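April 11, 2020

**From the Drorkmont Street Players: what's going on, quick version**

Ok everybody, short one this time, I have a stack of phone calls to get through. Spring show is off the calendar. You knew that. No new date yet, please don't ask Funmilayo at the grocery store, she doesn't have one either.

Tickets first. We sold 38 before the box office closed. If you bought one you have three choices: hold it for whenever we open, get your money back, or let us keep it toward the rent. Email or leave a message with your name and the night you picked. Refunds go out by check. Jummai Garba is writing them by hand so give her a little time.

Rent. The hall on Celten Avenue still wants paying even with the doors locked. Chibuzor Onyeka talked to the landlord twice last week and got us a break through the summer, half now and half later. That leaves $3,000 to find. We have some of it from the February bake sale (thank you, lemon bar people) and the rest is going to have to come in small bits. Checks to the usual PO box. No amount is silly.

Script reading by phone is ON. Tuesday nights, 7:00, same dial-in as before. Last week 16 people called in and it was kind of a mess but a good mess. Mute yourself when it's not your line. Somebody's dog has now been in two acts. We're doing the second half of "The Dredirport Ferry" next, so find your copy, and if you left yours in the dressing room tell me and I'll mail a spare. Parts stay the same exept Fulgencio takes the harbor master, becuase Chibuzor Edet is on nights at the hospital for now. Send him a card if you can.

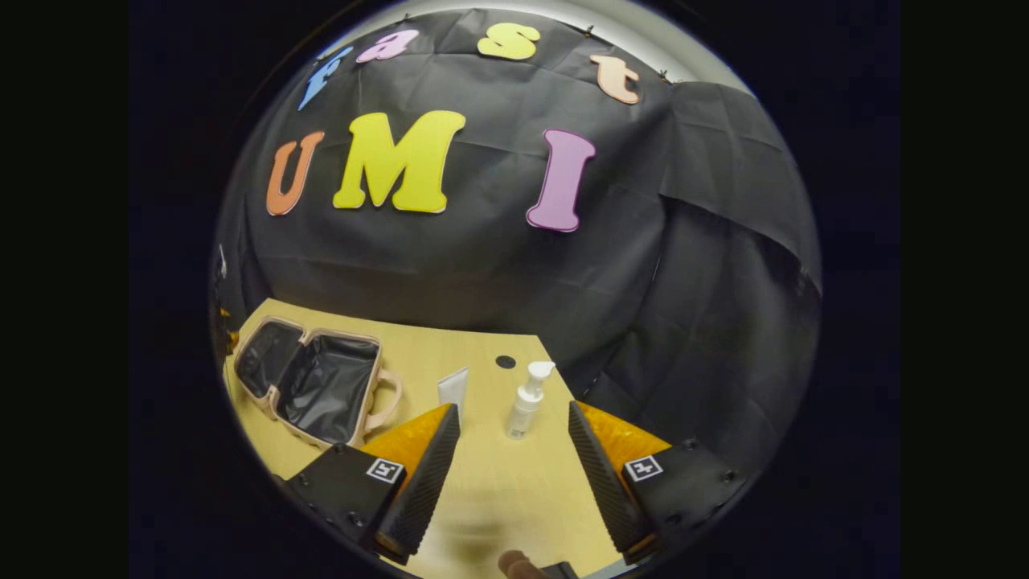
*Foam letters on black cloth, top row.*

Costumes. If you took anything home to hem, hang on to it. Don't wash the wool coats!! The long gray ones shrink, we learned that on the last show. The hats can wait. Anybody with a sewing machine and extra cotton, Jummai has a face mask pattern she likes and can read it to you over the phone or drop a paper copy in your mailbox. Elastic is impossible to find right now, ties work fine.

Youth group: Saturday class is still paused. Parents, fees already paid will carry over to the next session, you don't need to do anything. Monologue homework is optional but Fulgencio Quezada would love to hear from the kids. One page, any play, leave it on his voicemail. He calls back with notes. My nephew got a full ten minutes on breathing.

Odds and ends. Still missing: one stage ladder, the short one, and the key to the paint closet. Check your trunk. Mrs. Duan's piano is staying put at the hall till she can get movers. Board meeting by phone the last Monday of the month, anyone can listen in, ask me for the number.

More when I have it. Call each other.

— Funmilayo Tamuno's substitute on newsletter duty, same email as always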